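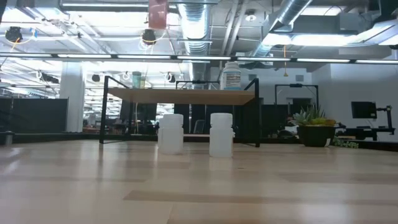 Bramholm track guide, workbook
5 October 2000

Spent the morning on the distances for the Clollberg loop. Jingyi Zhong walked it with the wheel again and got 796 metres from the car park to the lookout turnoff. The old leaflet says 900, so the leaflet is wrong and I've changed it in the master copy. The signboard at the turnoff still has the old number on it. Told Botond.

Campground page: Long has 20 sites, not the 24 on the draft. Four were closed in April when the creek bank went and they are not coming back. Bienvenido Barredo wants the closed ones left on the map in grey. I'd sooner take them off, people will try to book them. Leave until we've both looked at a proof.

Colour test on the fold-out. Greens for state forest and reserve print too close together on the cheaper stock. Tried the reserve at 70 per cent and it reads fine at arm's length. Contour labels still muddy near Jara falls where the lines bunch up. Hanyu Pan to drop every second line there and send it back.

Print run is 4000. Visitor centre asked for more but the store cupboard won't take them.

Still to do:
Check the opening hours of the Jara kiosk, the phone rang out twice.
Grading for the ridge section. Jingyi Xue has it as moderate, I had it as hard past the second stile. Go by hers unless it's wet.
Dogs: on lead at Long, not allowed at all past the falls gate. Say so on both pages.
Toilets at the lookout, still no symbol on the key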